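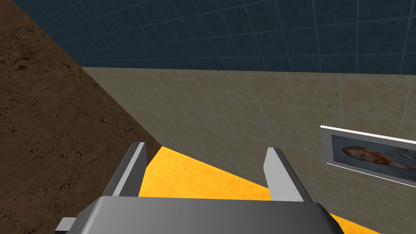
Oi, gente! Sou a Ruxandra Pop e estou à procura de pessoas para o Mendside, o podcast que faço sobre músicos que largaram (ou tentaram largar) o álcool e as drogas. A segunda temporada começa a ser gravada em abril e desta vez não quero só cantores conhecidos -- quero quem carregava os amplificadores, quem fazia coro, quem tocou baixo num disco que vendeu 800 cópias e depois sumiu do mapa.

Se você trabalhou em turnê, em estúdio ou em casa de show e topa conversar sobre essa fase, me escreva! Não precisa estar sóbrio há anos, nem ter uma história com final bonito. Na primeira temporada o Iulian Oprea, baterista, ainda estava na segunda semana sem beber quando gravamos, e foi o episódio que mais rendeu mensagens (a minha mãe ouviu duas vezes).

São 6 episódios, um convidado em cada. A conversa leva quase 180 minutos, com pausa para o café, e depois a Thérèse Desjardins corta tudo para caber em uma hora. Você ouve a versão editada antes de sair e pode pedir para tirar o que quiser, inclusive nomes de outras pessoas.

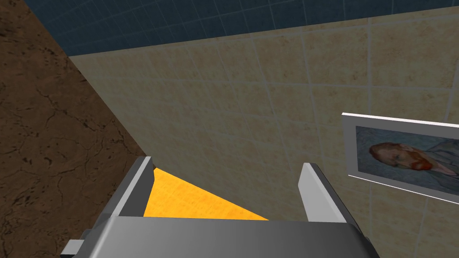 Gravamos no estúdio Clillcombe, sempre à noite, porque de dia o espaço é alugado para locução. Pago o transporte e um cachê simbólico. Quem mora longe pode gravar de casa, desde que tenha um microfone decente e um cachorro calmo.

Para participar, mande um áudio de até dois minutos pelo formulário do site contando quem você é, com quem tocou e mais ou menos em que época. Capriche menos na voz e mais nos detalhes: cidade, banda, o nome daquela van horrível. Recebo áudios até as 22 horas do último dia de março e respondo a todo mundo, mesmo que demore um pouquinho. Dúvidas sobre cachê e agenda são com o Naveen Kaushik, no mesmo formulário.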